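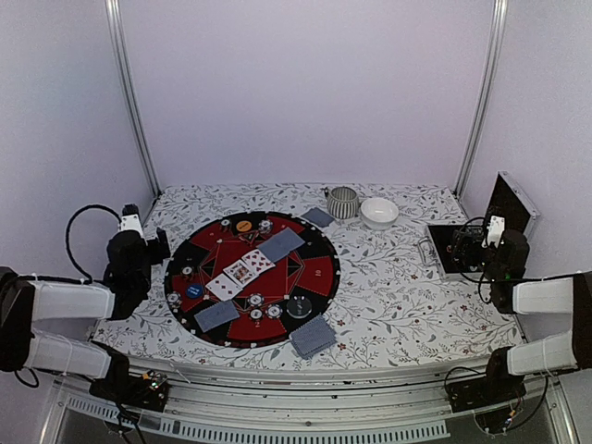 Vedora card night is back, and this time it's for the library roof

The Vedora Card Club returns in October with its biggest charity evening yet, and there's already a buzz around town! Doors at Wametti Hall open at 6:30 p.m., with first hands dealt at 7.

Every dollar from the $40 buy-in goes toward fixing the leaky roof over the children's room at the Rashidi Street library. Last year's event filled 55 seats and had a waiting list, so the club has booked the larger upstairs room and made space for 100 players.

"We had people standing in the hallway asking if they could just watch," said organizer Graciela Urrutia, laughing. "Now they can play – and bring their neighbors."

Play money only, of course, and the prizes are all donated. The top finisher takes home a weekend for two at the Ania lake cabins, and there are dinners, haircuts and a very large ham for those who go out earlier. Players must be 18 or older.

Never played before? Mohit Pathak is running a free beginners' hour at 5 p.m., before the doors open to everyone else. He'll go over the order of hands, when to fold and how betting works, and he promises plenty of practice rounds (he taught half the club, so you'll be in good company).

Soup, cornbread and pie will be on sale all evening, and the kitchen could still use a few more pies. Sign up at the library's front desk or at the hall office. Seats are going fast, with 18 claimed on the first morning!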